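A morning at the Nakow fitness trade fair

I went to the Nakow fair in January because our club must replace its cardio machines before summer, and I did not want to choose them from a catalogue. We are a small gym with 65 members on the monthly plan, so every purchase is discussed for a long time. I took the early train and was at the doors when they opened.

The fair fills two halls. In the first one are the equipment makers, in the second one everything else: flooring, lockers, booking software, drinks, insurance. There were 91 exhibitors according to the plan they gave me at the entrance, and I visited maybe a quarter of them. Entry was 18 euros at the door, with the cloakroom included.

I started at Jallwood, who make rowing machines and bikes. Their new rower is quieter than ours, this I could hear even with the music from the next stand. The seat is higher too, which our older members will like. What I did not like was the service contract. You must sign for three years, and a visit from the technician is only free in the first. I asked if a club can buy spare parts and do small repairs alone. The man was polite but did not give me a clear answer, and he wrote my email address on a card. 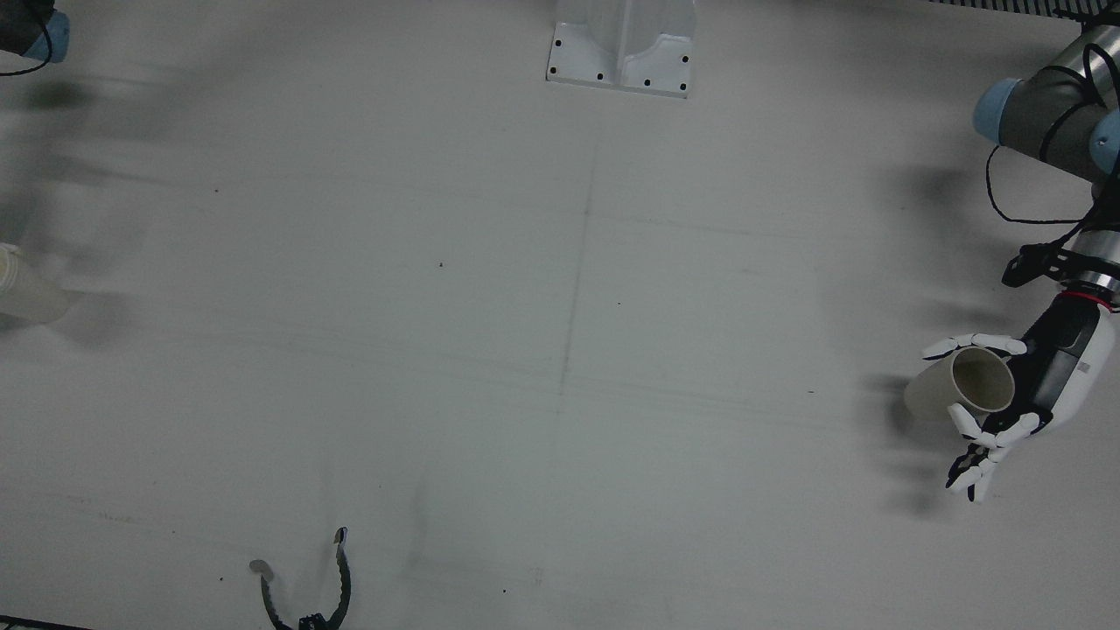
After this I went to the talks in the side room of the second hall. I heard only one from beginning to end, by Ida Schmieder, who manages a gym in a town not much bigger than ours. Her subject was members who stop coming but continue to pay. Many owners are happy with such members -- she is not. In her experience they leave all together when the price goes up, and then the budget has a hole. Her staff now telephone everyone who was absent for four weeks. They do not sell anything in this call, they only ask how the person is and offer a free hour with a trainer. The room had 80 chairs and people were standing along the wall. I would have liked more figures, but the questions afterwards were good, especially one about how to do this with part-time staff.

Lunch was expensive and the soup was cold.

In the afternoon I looked at floors. Sarmiento had rubber tiles in several thicknesses, and you could drop a weight on each one to compare. We have neighbours under our free weights area, so I stayed there quite long. The thickest tile made a big difference to the noise, but it would lift the floor so much that our door does not open any more. They promised to send me two samples.

My last stop was Cleka, who sell a booking system. It looks simple to use, and the waiting list for classes is better than in ours. The monthly price depends on the number of members, so for us it would be low at first. I still have to ask if we can take our old data with us.

I was home by seven in the evening with a heavy bag of brochures. The rower is on my list, the tiles also, if we can solve the door.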